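Home | Teams | Schedule | Results | Archive

Fanden Opens Spring Camp with a Thin Secondary

Wednesday, March 14, 2018

Fanden began the first of its spring football practices this week with 40 players in pads and only four healthy cornerbacks. The session ran long, mostly on special teams, and the offense did not work against a full defense until the final period.

The staff has kept the base 4-2-5 front installed last season. The change is behind it. Fanden played quarters coverage on most early downs in the fall and gave up too many completions to the flat, where the outside linebacker was late getting width. Defensive coordinator Marwan Saab has moved the nickel back two yards closer to the line and given him the flat outright, with the safety taking over the seam.

"It simplifies the read for one player and makes it harder for another," Saab said. "The safety has to be right about the number two receiver every time."

The run defense needs less work. Opponents gained 1,126 yards on the ground in the fall, and 116 of those came on two carries in the October loss to Tennant, both against a short-yardage package that has since been dropped.

On offense, the top back returns after rushing for 1,000 yards. The line in front of him does not return intact. Both tackles are gone, and the left guard has been taking snaps at left tackle with mixed results. His pass set is too deep against wide rushers – he gave up the inside twice in one-on-one drills – and the staff will likely keep a tight end on his side until it improves.

The quarterback job is open. Neither candidate separated himself on the first day. Most throws came off play action from under center, a look Fanden used rarely last year.

Head coach Wilma Rankin said the depth chart will not be posted until after the Prilard scrimmage. That scrimmage will use live tackling between the 20s only, with no kickoff returns.

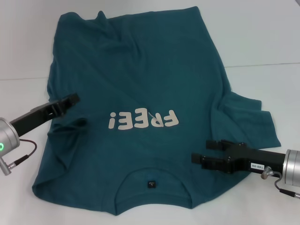 Trultau Moves Its Opener

Trultau will now open the season at home on Friday night, one day earlier than first listed. Kickoff time is unchanged.

3 comments | 12 shares

Contact the editor | Copyright 2018 | Back to top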